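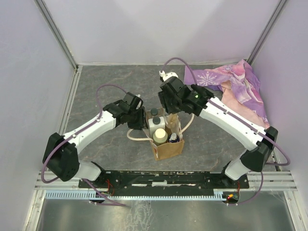 What should be in the budget for a two-arm bench cell before the first quote is requested?

Five items: the arms and grippers, the enclosure with its floor panel, power and control hardware, spare wear parts, and a stock of test objects. Staff time for set-up is budgeted separately, under 2.6.

2.3 Planning the Purchase

Complete this section before you fill in the Zutley order form. It applies to the Duggan two-arm cell in both bench sizes. Single-arm cells are covered in Section 3.

1. Write down the tasks the cell must perform in its first year. Limit the list to 4 tasks. Options ordered for later tasks can be added under the same account number.

2. Measure the room, the doorway and the bench. Allow 80 cm of clear space in front of the enclosure for service access.

3. Check the bench rating. The bench must carry the enclosure and both arms with no visible sag at the front edge.

NOTE: Bench reinforcement kits are not stocked. Order them with the cell or supply your own.

4. Select the fingers. Standard fingers are included in the base price. Long fingers and padded fingers are priced per pair, and each arm needs its own pair.

5. Enter spare parts on a separate line. One finger pair and one cable set per arm is the minimum for a site without its own repair shop.

CAUTION: Do not order cable sets by total length. Order by arm model. A cable that is too short will pull at the gripper connector when the arm is fully extended.

2.4 Test Objects 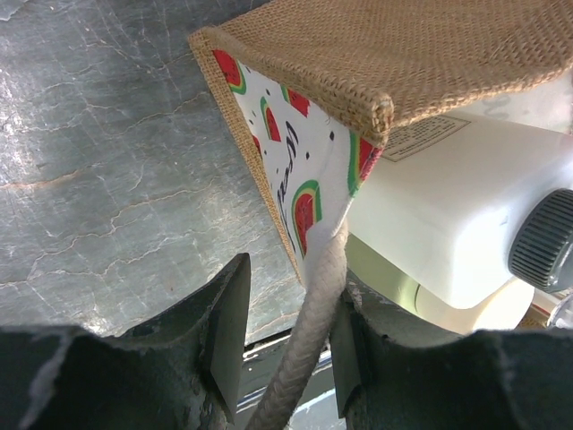

Test objects are a consumable and need their own budget line. Set aside about 40 items for the first quarter, and replace any that tear, leak or lose their shape. Choose objects that match the task list from 2.3, step 1, in weight, stiffness and surface. Bags should be bought in more than one handle type. A thick braided rope handle, passing between two fingers with narrow tips as on the jute bag, calls for a different opening width than a flat paper strap, and both widths should be tested before the finger order is final. Buy bottles with a mix of cap shapes.

NOTE: Record the supplier and item number of every test object. Substitutes make later results hard to compare.

2.5 Approval and Order

1. Send the completed sheet to Sneha Awasthi, Planning, for a technical check.

2. After the check, forward the sheet to Loan Đồng, Purchasing. Quote form 1542 on all letters and invoices.

3. Orders for the current price list must arrive by the end of January. Later orders are quoted again – including spare parts.

CAUTION: Do not schedule installation until the delivery date is confirmed in writing by the Erneck warehouse.

Sodivden Automation | Planning and Set-Up Guide | Contact: Purchasing Desk, Erneck | All rights reserved | Back to top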